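Condensation on inside of windows every morning, rented flat, going mad

Home > Community Help > Damp, mould and heating

Touran Kermani
Posted Sunday, November 24, 2019

Hi all, hoping someone can help as I'm getting nowhere with the letting agent.

Moved into a first floor flat in Hallby at the start of the month. Two bedrooms, old building, double glazing but not new. Every single morning the bedroom windows are running with water on the inside. Not a bit of mist, proper puddles on the sill. I mop it with a towel and by the next morning same again. Living room is not as bad. Kitchen is fine oddly.

There is now black speckling in the corner behind the wardrobe and along the rubber bit at the bottom of the window. Wiped it with bleach spray, came back inside a week.

Things I have tried so far:
heating on low all night (cost a fortune, no change)
those little tubs of crystals from the pound shop, two per room
leaving bedroom door open
wiping down twice a day

Agent (Dakmont) says it is "lifestyle" and I should open windows. It is two degrees outside. They sent a leaflet. Flat has no extractor in the bathroom, just a window that's painted shut. I dry washing on an airer in the spare room because there is nowhere else, no tumble dryer and no line.

Is this my fault or theirs? And is a dehumidifier worth it or is it just a waste of money? Seen a Vallik one for £147 which is a lot for me at the moment. Don't want to buy it and then find it does nothing. Also do I need to be moving furniture away from walls or is that an old wives tale.

Thanks in advance. Sorry for long post.

3 replies

Dehghan
Get a dehumidifer. Had same, sorted in a week. The tubs are useless, they pull out about a teacup of water a month.

Homa Talebi
Typing this on my break so excuse the rush.

Bit of both I'd say, you and them. Main thing is the washing. A full load off a normal spin holds a couple of litres of water, and all of that goes into the air in your flat. Then it finds the coldest thing, which is the glass. Two people breathing all night in a shut bedroom adds more. So the agent isn't totally wrong, but a bathroom with no fan and a window that doesn't open is not lifestyle, that's the building. You can't ventilate through paint.

What I'd do, in order.

1. Write to Dakmont. Email, not phone. Say the bathroom window is painted shut and there's no extractor, ask for one or the other to be put right and ask for a date. Put photos of the mould in with something showing the day. Keep everything. If they ignore you, the council has a private renting team, ring them and ask for the housing standards people. Mine came out within 12 days but it was summer so might be slower now.

2. Airer. Spare room is fine but shut the door, and open that window a crack while it's on. I know it's cold. Room gets cold, rest of the flat doesn't. Do an extra spin before you take stuff out, makes a big difference for pennies. Don't put things on radiators.

3. Heating. Low all night didn't help as the wet air had nowhere to go. Better to have it on a couple of hours morning and evening, then windows wide open for ten minutes when you get up. Wide, not a crack. Walls stay warm, air swaps over. Germans do it apparently, my neighbour swears by it.

4. Furniture. Not an old wives tale! Pull the wardrobe out a hand's width from the outside wall, or swap it onto an inside wall if it'll go. Same with the bed. And don't stuff the wardrobe full. I lost a good wool coat and a pair of boots that way, green fur all over them. I cleared the bottom of mine out completely and put the small bits, scarves and gloves and that, in open baskets so they get some air. Lidded plastic boxes are ok too but only if what goes in is bone dry, otherwise you've made a little greenhouse. 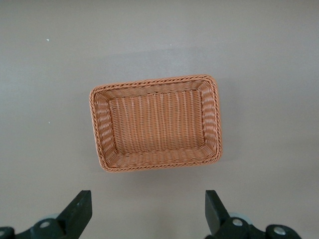 Leather wants checking every couple of weeks until you've got on top of it, belts as well. If you do find mould on clothes brush it off outside, not in the bedroom, then wash as hot as the label lets you.

5. The black stuff. Bleach spray takes the colour off but it tends to come back on plaster. Get a proper fungicidal wash, follow the bottle, gloves on, window open, leave it as long as it says and dont rinse early. Never mix it with bleach. The rubber seal on the window you can do with a cotton bud. Don't paint over anything until it's been clean for a good while.

6. Dehumidifier, yes, worth it, but do the free stuff first for a week and see. If you buy, get one with a humidity setting and a laundry mode and put it in the spare room with the washing, door and window SHUT (only when it's running, otherwise you're trying to dry out Hallby). Don't know the Vallik one so can't say. Look for one that does ten litres a day or more. Those tiny quiet ones the size of a kettle are not the same thing at all, avoid. Try second hand too, people sell them when they move.

Also buy a cheap humidity meter, under a tenner. Tells you if anything you're doing is working. You want it between 40 and 60 percent. If it's sitting at 80 with the washing out you've got your answer, and you can send the readings to the agent.

Got to go, back on at half past. Shout if you get stuck with the letter, I've still got mine somewhere.

Touran Kermani
Thank you both, esp Homa, that's brilliant. Emailed Dakmont just now with photos. Moved the wardrobe and the wall behind is worse than I thought, so going to get the fungicidal wash tomorow. Meter ordered. Will hold off on the dehumidifier till I've tried the ten minute window thing.

One more q, is it ok to sleep in there while the mould's still on the wall or should I drag the mattress into the living room for a bit?

Homa Talebi
If you've got asthma or a bad chest, move out of there until it's cleaned. If not it's up to you, but I'd do the wash in the morning and sleep in the living room that night at least, stuff stinks. And yes please to seeing what Dakmont say back.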